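In Praise of the Box With a Lid You Can See Through

June 22, 2026

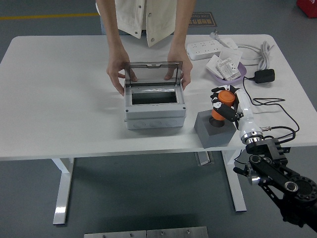
Lid up on a gray junction box, with a power strip and a tray of parts within reach.

I have opinions about electrical boxes, and my favorite kind is the plastic one with a smoky, see-through, hinged lid. I love these things! I put one in my workshop in Skatach in May and I've been boring my family with it ever since.

Start with the hinge. A loose cover held on with four screws has to go somewhere when you take it off, and in my shop it goes on the floor, followed by at least two of the screws. A hinged lid stays with its box. You lift the little latch tab, the lid stands up out of the way, and both your hands are free for whatever you came to do (power off at the breaker first, please, every time).

Then there's the tint. Clear plastic shows every fingerprint and every speck of sawdust, and solid gray shows you nothing at all. Smoky plastic lands in a happy middle. I can walk past mine and see whether the switch is where I left it, and it still looks tidy enough to hang by the door. My old Larov box was solid gray, and I opened it so often just to check that I wore out the cover.

I'm also a fan of knockouts, those round circles molded into the side. Three in a row on the front is a lovely thing to find. You may only need one today, but the other two are sitting there waiting for the outdoor light you'll want next year, and until then they stay shut and keep the spiders out.

People tell me this is a lot of fuss over a box that costs 26 dollars. The hardware store in Radum sells a plain one for less, and sure, it holds wires. But you handle this stuff for years! I'd happily skip a fancier faceplate to pay for a better lid.

My one real complaint is about how they're sold. The boxes hang in one aisle, the outlets and switches in another, and the lids that fit are in a bin with no label. I'd love to see a table set up where you could pick one up, swing the lid a few times and try a switch against the opening before you buy. Kimaro Supply used to have a counter like that, and I spent whole Saturday mornings at it, flipping latches and asking too many questions. I came home with three boxes once and have only found a wall for two of them.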